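Search stories
Enter keyword
Go

The Kudstead Bolt

I'd had my uncle's jar of hardware for three weeks before I tipped any of it out. It rode home with me from Skirnley on the bus, in my lap, and the guy across the aisle kept looking at it like I was carrying a goldfish.

My uncle fixed pumps. He fixed them for 20 years at Kudstead, and whenever a job went well he kept one piece from it (he called this his pension). So on Wednesday I cleared off the round white table, made coffee, and started putting things where I thought they belonged. The big silver bolt got the middle, standing up, with a wide washer around its foot. It looked like a tiny monument. I got weirdly fond of it!

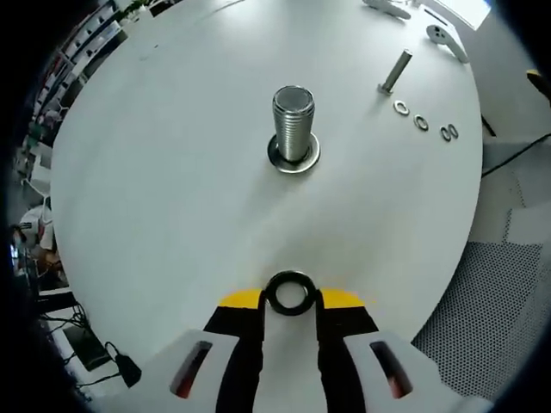 Rodrigo Carrasco came by at four with his reading glasses already on. He'd worked the same shift as my uncle and I figured he'd tell me what everything was worth, which he did, and the answer was lunch, if we split a sandwich.

"But that ring," he said. "The black one. That's the flood."

"What flood?"

He sat down. He told me about the Chraibi place, a basement with up to 320 gallons in it, and my uncle down there in his good shoes, singing, on the way to his own engagement party. I'd never heard he was engaged — not once, not from anybody.

"To who?" I said.

Rodrigo picked up one of the little washers and put it back down very carefully.

"Is there any more of that coffee?" he said.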